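Cable slack, not software: Sawatzky on the grip fault at Novholm

Aaliyah Sawatzky looks after the suturing bench at Novholm, where a robot closes cuts in tissue with interrupted stitches. In April the bench was stopped after one of the needle drivers lost grip force partway through a run. The controller logged no fault.

"The motor encoder said the jaws were closed, and at the motor end that was true," she said. "We had no measurement at the jaw. The drive cable had stretched, so the last bit of motor travel was taking up slack."

The driver had done 762 grip cycles since its last tension check. The service interval, carried over from an older Piltik bench, was 4,000.
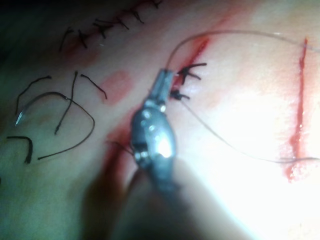

"With a loose grip the needle turns in the jaws before it goes through the tissue," Sawatzky said. "The planner assumes it is still at the angle it was picked up at. So the exit point is off, and then the second arm reaches for a needle tip in the wrong place."

On the run in question the second arm reached, missed and closed on the first instrument. The collision limit tripped 200 milliseconds later. She considers that too slow. The limit had been set high during earlier work on knot tightening, where thread tension gave false trips, and it was never put back.

Her group first suspected the Custier vision module, and spent most of a week replaying recorded runs through it. The tracking held up. A bench test with a force gauge then showed the driver at 51 percent of its rated grip.

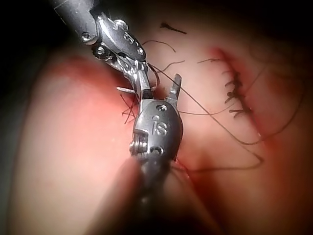

"Pulling a knot down loads the cable harder than driving the needle does," she said. "We were counting both as one cycle. That was our mistake."

The two are now counted separately, and grip force is checked on a Grewal gauge before each session. The collision limit has one value for needle handling and another for knots. Sawatzky also wants a sensor nearer the jaws, but has not found one that fits inside the wrist and survives cleaning.

The stretched cable was replaced. The spare driver from the same batch is still waiting to be tested.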